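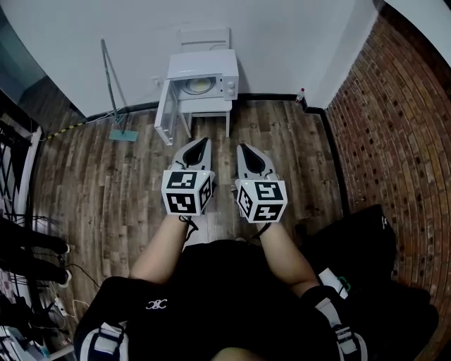 Operators wanted: gripper fault trials, Aston workshop

Grosico is looking for six people to help us track down a fault in our hand-held grippers. The work is paid, on site, and runs through November.

What went wrong

In the last round of kitchen tasks, the left and right grippers lost sync partway through a recording. The logged finger position stayed open while the real fingers were closed. When that data was replayed on the arm at Jarkaren, it pulled on a microwave door with far more force than it should have and broke the hinge. No one was hurt, but we have stopped all arm replays until we know the cause.

What you will do

You will wear the grippers and repeat short household jobs, mostly opening and closing a microwave and moving items in and out of it. Each session is 30 takes. You will call out any lag, sticking or odd noise as you notice it, and a technician will write it down. We need 300 takes in total before the fault review.

Some of the work is done sitting or kneeling on a hard wooden floor. There are cables on the floor as well -- please wear closed shoes and keep to the marked side of the room when you walk in.

Who can apply

You must be 18 or over, with full use of both hands and no current wrist, shoulder or knee injury. Experience with robots is not needed. Left-handed people are encouraged to apply, as most of our takes so far are right-handed.

Pay and hours

Sessions are half a day, with a paid break. The rate is $64 a session. You can stop a session at any time and will still be paid for it.

How to apply

Write to Higinio Pacheco at the Aston front desk with your name, your dominant hand and the mornings you are free. Inductions are held on Tuesday at 9 a.m.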